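Talking night shifts and bad sleep with Inna Symonenko

19 Aug 2022

Inna Symonenko worked nights for eleven years before she ever read a page about sleep. First in a bread plant, then dispatch for Womach, the trucking outfit out past Clirndale. Now she runs a class for people coming onto nights for the first time. Two hours, folding chairs, bring your own snack. I caught her between a class and her bus so this is a bit choppy, sorry.

She wanted to start with the drive home. Not diet, not curtains.

"Everyone asks me about blackout curtains. Fine, buy the curtains. But the drive. I hit a mailbox in my second year. Six forty in the morning, dry road, sun in my face. I was awake, my eyes were open, and I drove into a mailbox."

She paid for the mailbox. 130 dollars, which she still thinks was high.

After that she took a nap in the lot before leaving. Twenty minutes, seat back, phone alarm on the dash where she couldn't reach it without sitting up. Other dispatchers laughed at her and then a couple of them started doing it too. Womach ended up marking off four spaces by the fence for it, away from the trucks idling.

I asked how long it takes to get used to nights. She made a face.

"Some people never do. I tell them that in the first ten minutes and I can see them get mad. They took the job for the extra money, they don't want to hear it. But I'd rather you know. My sister tried it for one winter and she cried at a toaster. She went back to days and she was fine by March."

Her own first year was rough. She'd get home, eat a full dinner at eight in the morning becuase that was what you did after work, then lie there stuffed and sweating till noon. Now it's a small bowl of something, oatmeal or soup, and the big meal when she gets up. Her husband eats it as supper, she eats it as breakfast. Pork chops, usually.

Caffeine took up a good part of the talk. She has opinions.
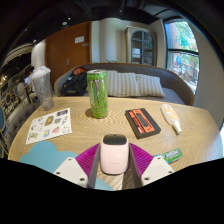 "I'm not going to tell a man on his fifth night to drink chamomile. Drink what you drink. But stop by two. If your shift ends at six, two o'clock, done, and I mean tea also. I had a guy tell me cola doesn't count."

What does she tell them to do from two to six, then? Because those are the worst hours, anybody who's done it knows.

"Stand up. Turn on every light you've got. Do the boring job that uses your hands, don't do the paperwork. I saved the filing for ten at night when my head worked and did the walking around at four. The bosses had it the other way, paperwork at the end. I asked them to swap it. Took till October before they did."

She handed me the sheet she gives out. One side only. Her number is at the bottom and people do call it, mostly wives and husbands wanting to know if it's normal to be that grumpy. She says yes, up to a point.

Money came up too. The class is paid for by Neves, the cleaning company, for its own crews, 500 a session, and anyone else in Clirndale can sit in for nothing if there's a chair. They've had 393 people through since it started. She'd hoped for 400 before the summer break and is a little sore over it. Seven people! She says she could have got seven from the bakery if she'd walked over with some flyers.

There's talk of a second class at the Rendico warehouse, for the crews that rotate. Days one week, nights the next. She gets pretty heated on that.

"Rotating is the one I can't fix with a sheet of paper. If they go forward, mornings then evenings then nights, okay, you can live. Backward and every week, no. I've told them I'll come teach it but I'm going to say that part out loud in front of whoever's standing there."

Have they answered?

"They said they'd get back to me."

Last thing I asked about was kids, since hers were five and eight when she started. She got quieter. She missed school plays, slept through one with her coat on in the second row. What worked in the end was a paper plate on the bedroom door, red on one side and green on the other. Red meant somebody better be bleeding. Green meant come in, get in the bed if you want, we can watch cartoons.

"My daughter kept the plate. She's a nurse now, she does nights. I told her don't. She does them anyway."

Then the bus came. Next class is the first week of October, same room, doors open half an hour early. If you just came off a shift get someone else to drive you.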